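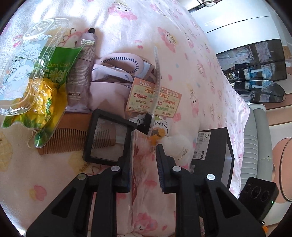 Hilde Hermans wrote:
Mine do the same and I blamed the paper for years. If the card front is curling towards you after you stick the panel on, the glue has wetted one side only and that side has stretched, then shrunk back as it dried. Try a dry adhesive on the next batch before you buy different card.

Griltmont Papercraft Board > Techniques > Card fronts bowing after layering

kajag
Original post
I'm making birthday cards for the stall in July and nearly all of them have bowed. The base is a white smooth card from Hayes, sold as heavy, and I put a patterned panel on the front, slightly smaller than the base, with Dulis wet glue. They look flat when I finish at night. By breakfast the front has lifted and the card won't close. If I stand them up they lean open like a book.

I've tried less glue, and I've tried putting them under a dictionary. The dictionary helps until I take it off. I have already cut the panels for the rest so I would rather not change the design. Is it the card, the glue or me?
Kaja Grigaitė

pawsomboon
Which way does the bow go? If the middle of the front is pushed out away from the inside of the card, that's one thing. If the edges are coming up to meet you, that's another. Also are the panels printed at home? Inkjet paper with a lot of ink on it has already had one soaking.

kajag
Edges coming up towards me. Panels are from a paper pad, not printed at home.

pawsomboon
Then I agree with Hilde, it's moisture in the panel. Pad paper is usually thin, and thin paper moves a lot more than the base does. It stretches when the glue goes on, you stick it down while it's stretched, then it dries and tries to go back to its old size. The base can't shrink with it, so the whole thing curls.

tiburcio_c
I'd look at the grain before I changed anything else. Take one of the spare bases and bend it gently one way, then the other, without creasing. It will give more easily in one direction. The fold should run along the grain. Do the same with a panel. If the base grain runs up and down and the panel grain runs across, they pull against each other whatever you stick them with. I have had cards bow with tape, so I don't think it's right to say the glue is always to blame.
Tiburcio

Hilde Hermans
I didn't say always. I said try it first, as it costs less than a new pack of card.

tiburcio_c
Testing the grain costs nothing.

Hilde Hermans
Fair enough. Though if she finds the grain is wrong she has still got a pile of panels already cut, and you can't turn them round if they're oblong.

kajag
They are oblong. I've just tried the bending on a base and a panel. The base bends easily along the fold, so I think that's the right way. The panel bends more easily the other way. I cut them to get the most out of each sheet and I didn't think about which way up the sheet was. The pattern is small leaves so it looks the same either way.

tiburcio_c
There you are then.

kajag
So are the panels no use?

tiburcio_c
I wouldn't throw them out. Cut them down for smaller pieces, tags or strips across the front. A narrow strip hasn't got the strength to pull the base about. For the full size ones, cut a new lot from the other direction. You'll waste a bit off each sheet.

yareli_t
I disagree with binning the full size ones. I use cross grain panels all the time and they stay flat if I use tape. I run Flivport double-sided tape round all four edges and one strip down the middle. There is no water in it, so the panel doesn't change size when it goes on. I made 20 anniversary cards that way in the spring, kept them in a box in the spare room, and they were all flat when I took them out.

Grain does matter if the room is damp, but for something that goes on a stall and is sold the same day I can't see it being worth recutting everything.
Yareli Trujillo

tiburcio_c
A box in a spare room is about the kindest treatment a card can get. A stall outdoors in July is not. If the morning is damp and then the sun gets on the table, you'll see which ones have the grain crossed. I have done enough outdoor stalls to have had this happen. They don't all go, but the ones on the front row do.

yareli_t
Are yours bagged on the stall? Mine are in clear sleeves with the envelope behind, and that holds them flat.

tiburcio_c
Bagged, yes. The bag bows with them.

pawsomboon
Could we do both? Kaja, stick one of the cross grain panels down with tape, and one with the wet glue but put on thinly. Leave them on the kitchen windowsill for a day and a night next to each other. Then you will know for your card and your paper, and you won't be going by what happens in Yareli's house or Tiburcio's.

If you do use wet glue, don't run it round the edge in a line and leave the middle bare. That gives you a wet frame with a dry middle and it dries at different speeds. Put very small dots all over, or spread it with a bit of scrap card until you can hardly see it. Wait a little before you put the panel down. Press it from the middle outwards.

kajag
I have been running it round the edge in a line. Quite a thick one, because I was worried about the corners coming up.

pawsomboon
That'll be adding to it.

kajag
I'll do the test. What about the ones that are already made? There are a lot of them and I don't want to start again.

Hilde Hermans
You can balance them. Stick a plain panel inside the front, the same size and ideally the same paper as the one outside, using the same glue. It pulls the other way and the two cancel out. It also gives you a neat inside if any of the glue has shown through. Put them under something heavy while they dry, with a sheet of baking paper between each one, and leave them there overnight at the very least. I leave mine for two nights.

The grain on the inside piece needs to match the outside piece. I should have said that first.

tiburcio_c
Agree with all of that. Bookbinders do the same with boards. If you only cover one side the board curls, so they line the other.

yareli_t
Doesn't that make it very thick for posting? I know these are for a stall, but somebody will want to post them. With the base, two panels and a sentiment on foam pads I'd be worried about it going over the limit for an ordinary letter.

Hilde Hermans
Two layers of pad paper add next to nothing. It's the foam pads that do it. Leave off the pads and glue the sentiment flat.

yareli_t
I like a raised sentiment.

Hilde Hermans
So do I, but I put those in a separate box on the stall marked for handing over in person. People do read it.

pawsomboon
Kaja, how heavy is the base? "Heavy" on the packet can mean anything. I bought a pack that said heavy and it was hardly thicker than the paper in my printer.

kajag
It doesn't give a weight on the label, it only says heavy and smooth. It feels stiffer than the free blanks I used to get with magazines. I've held it next to a shop-bought card and the shop one is thicker.

pawsomboon
That might be part of it too, then. A stiffer base puts up more of a fight. I wouldn't change it in the middle of a batch, but for the next lot I'd ask them for the weight before ordering.

kajag
Update. I did one with tape, one with the thin spread glue, and one my old way for comparison. All with the panels cut the wrong way. They've been on the windowsill since yesterday morning. The old way has curled as before. The thin glue one has a slight bow but it closes. The tape one is flat.

I also put an inside panel in 7 of the finished cards and had them under the dictionary and a casserole dish for two nights. All of them close now. One has a crease in the corner where I pressed too hard with my thumb.

yareli_t
Pleased the tape one worked!

tiburcio_c
Good. I'd still cut the next ones the right way. Pencil an arrow on the back of each sheet before you start cutting and then you don't have to think about it.

kajag
I will. I have a new pad to start on. For this lot I'm going to use tape on the panels I've got left and line the ones that are already glued. Does anyone know if the Flivport tape comes in a wider roll? I can only find the narrow one and I'm getting through it quickly.

yareli_t
It does, but I found the wide one harder to tear and the backing splits. I would stay with the narrow and buy two.

Hilde Hermans
I use the wide one and cut it with scissors. Wipe them with a drop of cooking oil on a tissue afterwards or they gum up.

pawsomboon
Keep that tissue well away from the cards. I've had oil spots come up on a white base a day later and they don't shift.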